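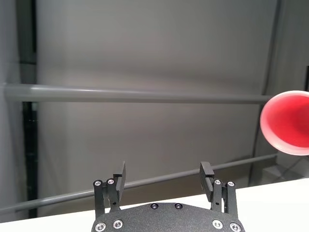
*Open, Monday.*

July 11, 2022

Quick one because I have a call at 2. Still fighting with the insurance people over the car. Short version — guy backs into me in the Arruda lot in December, I file, and seven months later I'm still getting letters.

Latest from Trostent: they'll pay 543 dollars. The body shop in Bunen quoted 736. So where did the difference go? "Betterment." Apparently my old bumper was worn, so a new one makes me richer. A bumper!

Called to ask. On hold for 90 minutes, then a nice enough woman who couldnt open my file. She gave me an extension. The extension was her own.
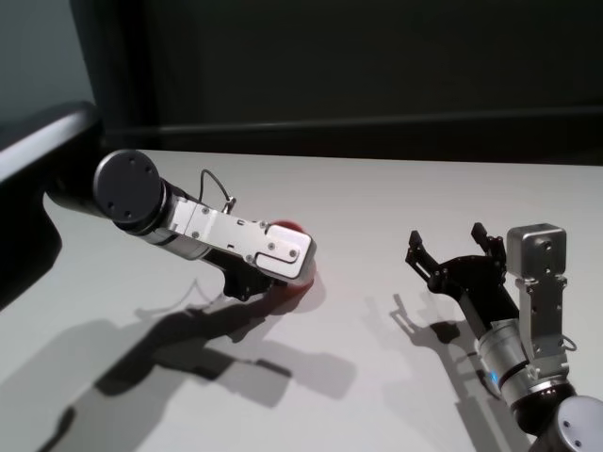
Anyway, after that I asked Joon-young Jin, who used to adjust claims for a living before he got sick of it. His advice: stop calling. Put it all in writing, ask which line of the policy they're using, ask for the name of whoever signed off. Keep copies. Send it so somebody has to sign for it. He says phone calls just vanish.

So I wrote the letter last night. Two pages, too long, cut it to one. Attached the quote, the photos of the dent, and the other driver's info again (third time). 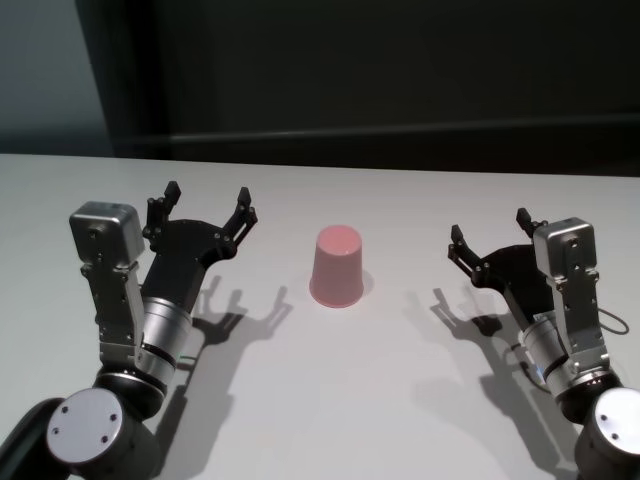 The deductible is the part that still bugs me. Prirkedano, the other guy's insurer, says up to 102 dollars of it might come back to me, "pending review." Pending since spring. Meanwhile that money just sits there like a pink cup turned upside down on a table, and I can't get anybody over there to pick it up and tell me what's under it. Might be my check. Might be another form.

If anyone has gotten a betterment charge taken off, tell me how you worded it. Email is fine, comments are being wierd again.

Ok, call time. Letter goes out tomorow.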